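# Does oil or soap keep a pale table pale?

I picked this topic for a selfish reason – my desk at home has gone the color of weak tea and I wanted to know how to stop it happening to the next one! My supervisor, Lieven Maes, said fine, as long as I measured something.

So I measured something. I cut 26 strips of softwood, sanded them all to 150 grit, and split them between soap finish, plain oil, white-tinted oil and nothing at all. Half went on the south windowsill in the Voltby building, and the other half went in a drawer (my sock drawer, if you must know). Facundo Rivadeneira lent me his color meter and only asked for it back twice.

Before any of that I spent far too long reading about grain. Flat-sawn boards get those wide curving shapes where the lines spread out, and the tight straight parts next to them can look darker even on the same board. That matters for color readings, so I marked one spot on each strip and stuck to it.

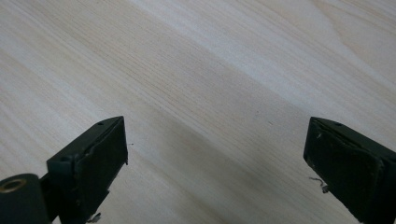 ## What I found so far

The plain oil went yellow fast. I could see it by eye after 40 hours of direct sun, and the strips in the drawer shifted too, which I didn't expect. Soap stayed closest to the bare wood, but it also let a coffee ring straight in (my fault, strip 26, sorry). The white-tinted oil came out somewhere in between and looked a bit chalky to me, though Martti Rautiainen liked it best.

I still want to get to 280 hours before I trust any of this. The next readings are planned for April, if the windowsill is still free.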